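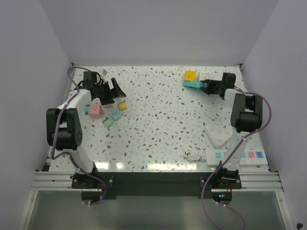
Loose power adapters are the main thing again on this round, second time running, so they go at the top instead of being buried at item 9. Room 209, bench 4. Two cube adapters sitting on the speckled top at the back right, with the flat turquoise block just in front of them. Adapters don't live on benchtops. They go on a powerboard that's fixed up off the surface, or in the labelled drawer if they're spare. Marked FIX on the sheet, details below.

Bovska building, level 2 bench and electrical check
Form 1068
Done: November 16, 2021
Last done: September
Rooms covered: 209 and the corridor outside it. Store room not done, no key.

How to read it: OK means OK. WATCH means look again next round. FIX means somebody does something before the next round. N/A means the item doesn't apply. Comments are mine unless it says otherwise. Typed up in a rush, sorry for any typos.

1. BENCHTOPS AND SURFACES

1.1 Top clean and free of spills – OK
Wiped before I got there by the smell of it. Still have the Skornia spray in the cupboard, go easy, it leaves a film on anything shiny and the film is slippery.

1.2 No chips, cracks or lifting edges – WATCH
Ran a hand along the front edges of all the benches. Bench by the door has a rough spot underneath, catches a sleeve. Not sharp enough to cut. Bit of tape on it for now, wants a sand.

1.3 Small items easy to see on the surface – WATCH
Bench 4 again. Terrazzo pattern, brown and grey chips with a bit of muted green and pale aqua in it on glossy white. Looks great. Also the best hiding place for a dropped screw you could design. Small parts should be in a tray on that bench, a plain dark one. There were two trays in the cupboard in September and I could only find lids.

1.4 Glare – WATCH
Same top. Bright patches of reflected light along the front edge, on the left and again near the centre. Nobody's complained to me but if you lean in to read a small label at the front you'll get it in the eyes. Could try tilting the light. Could also try a matt mat. Facilities say no money for lights this year so the mat it is.

1.5 Brackets and corner fittings tight – OK
Dark metal fittings in both back corners on bench 4, checked by hand, no play. Same on the other benches. Didn't pull anything out to look behind.

1.6 Side and back walls of bench enclosures secure – OK
Pale lavender-grey ones round bench 4 are fine. Pushed on them, they don't move. Please keep stickers and blu-tack off, last lot took the finish with it on the bench next door.

2. POWER

2.1 Test tags current – FIX
Hutsuliak came through in September and did the lot, but anything that's turned up since then has no tag. Found an untagged fan and an untagged phone charger, both in 209. Fan has been put out of use with a note on it. Charger went in the lost property tub.
For the two adapters on bench 4: tag or bin. I don't want "it's only a little one" as an answer, got that last time.

2.2 Adapters off the work surface – FIX
See top. The rule is on the wall by the door, third line down. If the cord's too short to reach the board, ask for a longer one, theres a box of them.

2.3 Powerboards fixed, not dangling – OK
All screwed up now. Much better than September.

2.4 No board plugged into another board – OK
First time I've been able to write that.

2.5 Plugs and sockets, no scorch marks or cracks – WATCH
Double socket at the far end of 209 has a hairline crack at the corner of the faceplate. Been there a while, has paint in it. Not getting bigger as far as I can tell. Emailed it through anyway.

2.6 Safety switch tested – OK
Pushed the button, it tripped, reset it. Told everyone first this time. Apologies again to whoever lost their spreadsheet in September.

2.7 Cords off the floor and away from edges – WATCH
General comment not aimed at one bench. If a cord hangs past the front of the table and makes a loop, a foot or a bag strap will find it eventually. Hook-and-loop ties are in the drawer under the sink. Use them. Don't pull them so tight the cord kinks.

2.8 Isolator reachable – OK
Clear. Someone had a bike helmet hung on it, moved.

3. THINGS LEFT OUT

3.1 Loose items put away at end of day – FIX
Walked through late arvo. Usual assortment. Mugs, half a roll of tape, a jumper. On bench 4 the turquoise block and the adapters. If the block belongs to that bench then fine, it can have a home there, but give it one – a marked spot or a tray – so the next person checking knows it's meant to be there.

3.2 Nothing stored at the back where you have to reach over – WATCH
People shove stuff to the back when they want room at the front. Then someone leans across to get it. Keep the back right corner and the back left corner for nothing at all please.

3.3 Sharps in the sharps pot – OK
Blades all in. Pot is getting full. Ordered another from Predidgate, no delivery date.

3.4 Food and drink away from benches – FIX
Mugs, as above. A bowl with a spoon in it. There's a shelf by the door for drinks and it had a pot plant on it. Pot plant has gone to the windowsill. Shelf is for drinks.

3.5 Bins not overflowing – OK
Battery bin separate and labelled. Someone had put a dead light globe in it. Globes don't go in there, they go back to the desk downstairs.

4. FLOOR AND GETTING OUT

4.1 Walkway clear between benches – OK
Tight near the printer but you can get a trolley through.

4.2 Trip hazards – WATCH
Edge of the mat at the door is curling. Flipped it round so the curl faces the wall. Wants replacing really.

4.3 Exit door opens fully – OK
Stool behind it last time. No stool.

4.4 Exit sign lit – OK

4.5 Extinguisher in place, gauge in green, tag punched – OK
Correct type for electrical. Bracket is a bit high for shorter people, noted last round too, no reply yet.

4.6 Corridor outside 209 – FIX
Flattened boxes leaning on the wall, the full width of the noticeboard. They have to go down to the cage. Not the landing. The cage.

5. FIRST AID AND SIGNS

5.1 Kit stocked – WATCH
Low on the small bandaids, as always. Eyewash in date. Scissors missing, found them at the printer, put back.

5.2 Bench rules sheet posted and readable – WATCH
Sheet by the door has faded on the left side. Have asked for a reprint. Will get them to put the adapter line in bold.

5.3 Contact number on the wall current – FIX
Still the old extension. It rings out. Written the right one over it in texta until the new sheet turns up.

5.4 Emergency map – OK

6. LIGHT, AIR, NOISE

6.1 Lights working – OK
One tube slow to start in the corridor.

6.2 Ventilation on – OK
Filter light not showing.

6.3 Temperature reasonable – OK
Stuffy after lunch, opened the top window.

6.4 Noise – N/A
Nothing loud going when I was in.

TO DO, IN THE ORDER I'D DO IT

– Bench 4 adapters off the top, then tag or bin
– Boxes out of the corridor, down to the cage
– Right phone number on a printed sheet
– Mugs. Shelf. You know
– Dark tray for bench 4, and find out where the old ones went
– Matt mat for the front of the same bench, try it for a week
– Tape off the rough edge on the door bench and sand it
– Chase the cracked faceplate
– Key for the store room before next round so it's not skipped again

If you've fixed something, write it on the paper copy inside the cupboard door, initials and what you did. A tick on its own is no use to me, I can't tell what got ticked or who by.

COMMENTS ADDED TO THE PAPER COPY (typed in after)

On 1.3: "Trays are in the kitchen with biscuits on them." Right. Thank you. Please wash them and bring them back, and the biscuits can go on a plate.

On 1.4: "Glare is only bad in the morning, blind would do it." Blind cord is broken, have added it to the list for downstairs. Would still like to try the mat.

On 2.1: "Fan was mine, taking it home." Good, done, closing that one.

On 2.2: "Can the adapters sit on a little shelf at the back instead?" If the shelf is fixed and there's air round them, yes. Not a box with a lid. Not under a cloth. They need to be off the surface where the work happens, I'm not fussed how.

On 3.1: "The blue-green block is meant to be out." See what I wrote. Mark a spot.

On 4.6: "Cage was locked." Code is the same as the bike room. Ask at the desk if you dont have it.

On 5.1: "Took the last of the small bandaids, sorry." No need to be sorry, just write it on the card in the kit so I know to order.

Next round covers the same rooms plus the store, if the key turns up. Leave the fan note on the wall please, I'll reuse it.

We use cookies to remember your settings and to see which pages get read. By continuing to browse you accept our use of cookies. Manage preferences | OK

Recent items
Level 2 bench check, September
Store room keys: who has what
What goes in the cage and what doesn't
Tagging new gear before you plug it in
Corridor and stairwell check, level 1
Kitchen roster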